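Ludska Shoe Table

README, last edited in December

Ludska covers one small job: putting black shoes on low display stands at a long table. The set has 526 clips in 2 folders, stands and care. File names start with the folder name, then the clip number.

stands
Clips where a shoe is picked up, moved or set down near a stand. The stands are black, flat and low, with short bent legs. Labels use "stand" throughout — older Fluvden files say "riser" for the same thing. 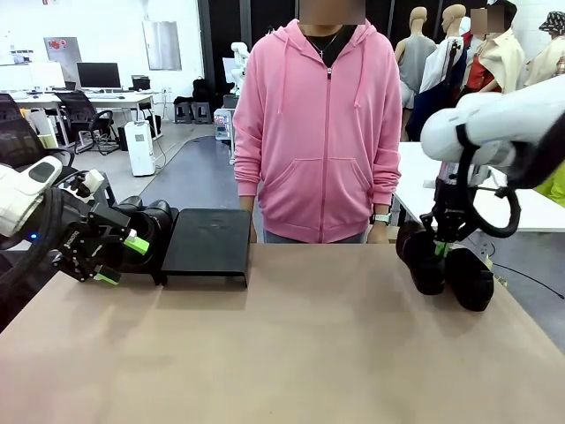
Each shoe gets its own label, even when it belongs to a pair. A shoe held above the table is marked "held" until the sole touches something. Boots and shoes share one class.

care
Clips where someone holds a shoe by hand to look it over or wipe it. Small items held against the leather are labeled "hand item" unless the annotator was sure what they were. Shoes waiting on the tabletop are labeled as well, with the toe direction in the last column.

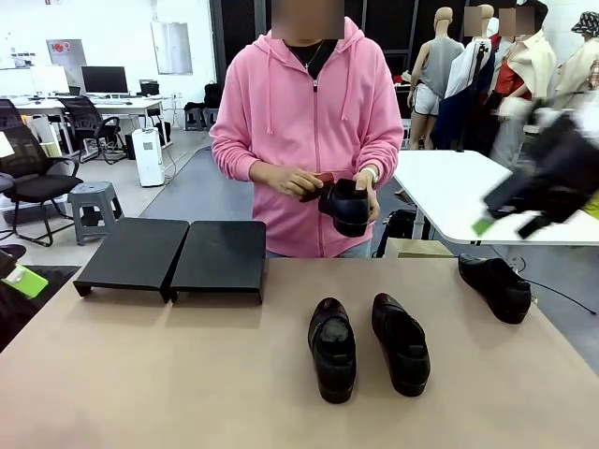
Known problems: 14 clips in care have the left and right shoe swapped. Aasen has the corrected table, and it will go into the next release. Clothing on the Sotorby mannequins is not labeled.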